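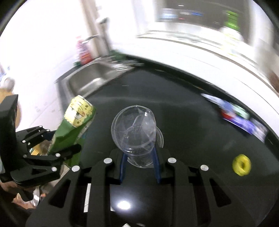 Equipment planning, January, second pass

Reread the Gorkari quote over coffee. Still 1,424 per hand-held gripper, pads included, case not included. The case is another line. Colton Landry wants six pairs by spring so three kitchens can run at once. I want to know why we need six pairs when the two sets we own spend half the week in a drawer with a charger missing.

What the work looks like right now: counter clearing. Two hands, two grippers, a black countertop with a sink at one end and too much stuff on it. Clear plastic cups, soft packages, a yellow ring, bottles along the back. One hand on a cup that is already creased and dented, the other around a green package with a sponge face on it. If I were writing the spec for a purchase I would start from that cup and that package, and the quote starts from rigid blocks. Payload, stroke, repeatability. No line anywhere about thin plastic or shiny wrappers.

Notes on the options so far.

Gorkari. Nice linkage, tidy pivots. Pads are sold in packs and they won't tell me how long a pack lasts. Asked twice. The second answer was a brochure. Lead time "typically short", which I have written down here so I can be annoyed about it later.

Clistari. 700 each if we take ten, no discount under ten. Same general idea, plates look thinner in the drawing. Colton thinks we could take the ten and keep four for spares. That is 7,000 before shipping for a tool we haven't held. I'd pay for one at the single price first, whatever that is. They haven't said.

Build our own. Chisholm (the shop, not the street) will cut side plates from our drawing. They want 1,000 up front for setup. Parts cost after that is small but somebody has to put the screws in, and our record on assembling things evenly is poor. Left and right from the last batch don't close the same. I can feel it, and I assume the data can too.

Do nothing. Not on Colton's sheet. I added it.

On the "it pays for itself" tab: it assumes every pair is in use six hours a day. Checked the log for the last stretch and got 41 hours total, both sets, including the afternoon we spent looking for a hex key. The tab also has the robot arm from Amorness arriving in the second quarter and using everything we record. The arm isn't ordered. It isn't approved either. I don't like buying the hand tools on the strength of an arm that lives in a spreadsheet.

Things I'd spend on before any more grippers:
Spare pads for the sets we have, enough to swap whenever one looks worn.
A second charger.
Props. Cups and packages should be a budget line. At the moment they come out of whoever went to the store.
Something for glare. Dark glossy counter plus bright ceiling light gives you a big white spot right in the working area, and clear cups on top of that are hard enough for a person reading the footage. A cheap diffuser might do it. Might not. Try one before buying for three kitchens.

Colton's reply, penciled in the margin: "Props are cheap, delays aren't." Fine, but he has no number for the delay. If he brings one I'll look at it.

To do
Ask Clistari for the single-unit price and a loaner.
Ask Gorkari for pad life in hours, third time, by phone.
Get Chisholm to say whether the setup fee covers a revised drawing.
Take the Amorness arm out of the payback tab and see what is left.
Find the other charger.

Not signing the six-pair request this round. Left it unsigned in the tray with a copy of the log clipped on top.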